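Ticket 2241: Order confirmations sent twice, sometimes three times
Product: Vurow mail connector, Sturau store plan
Status: Resolved, in the sense that it stopped

Customer report
Our gift wrap shop sends a confirmation after each order. In September it began sending a second one 60 seconds later. One buyer got 6 and replied to every one of them. The product photo in the email still loads fine, so at least we look professional while being annoying.

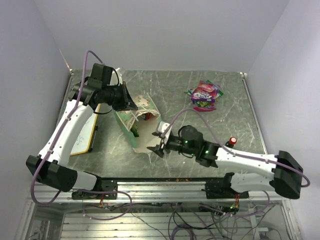

Green paper bag, open

Log
09:10 Asked customer to clear the cache. Customer had cleared the cache. Customer has met support before.
09:40 Outgoing queue holds 763 messages, many of them twins.
10:15 Turned off the Skurneo plugin. Duplicates continued. Turned it back on and apologized to it.
11:05 Retry timer found set to 60 seconds. Mail server takes longer than that to answer, so the connector assumes the worst and sends again.
11:20 Raised the timer, emptied the queue, placed a test order. One email arrived.
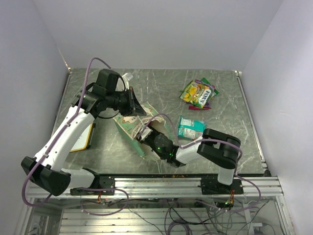 Follow-up
Old timer value came in with the Kyriakidis theme import. Please check it after any theme update. Customer asks if we can unsend the earlier emails. We can't.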